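Dear diary, I stayed at robot club until nearly dark again (December does that) and I'm still all wound up! Our job is pouches into a cardboard box, and Haf and I spent ages arguing over where the gripper ought to take hold.

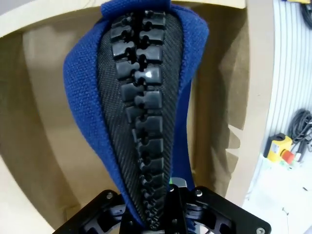
I said cloth, she said zipper, and Manaia just laughed at us both and ate my crackers. We have 20 tries allowed for the Prandcombe meet, which sounds like plenty until you're the one at the controls.
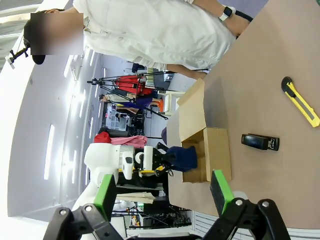 Over the box, with one arm holding it and the other gripper open.

Anahera wants a smoother path in, and I promised I'd write it up tonight, though here I am writing to you instead.
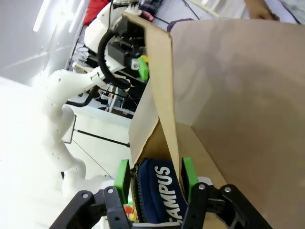 Carleen drove me home and we talked the whole way, mostly about wrist angles, poor her. I'll start on the write-up after breakfast.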